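Filham, January

**New cycle track between Greenwood and Filham to open in spring**

Cirkov, the street design office, has finished the plans for a new cycle track between Greenwood and the centre of Filham. The work on the ground will start next month and will take 3 months.

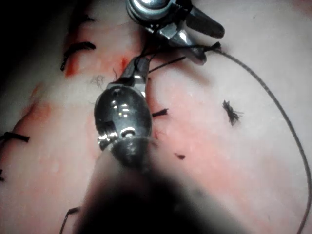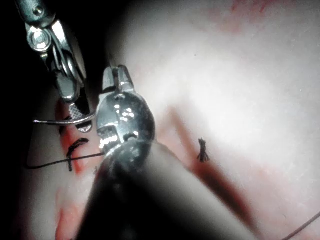 The track will be 3 metres wide and separated from the cars by a low kerb. At the 6 side roads on the way, cyclists will keep priority and the track will stay at the same level, so that drivers must slow down before they cross it. Pedestrians get their own pavement along the full length.

The narrowest part is at Droladier Bridge, where the present painted lane stops suddenly. For this part Cirkov studied 293 comments from residents, and most of them asked for a wider path and better lighting. Both are now included in the plans.

During the works, cyclists are asked to use the signed route by the river. The drawings can be seen at Filham library until the end of the month.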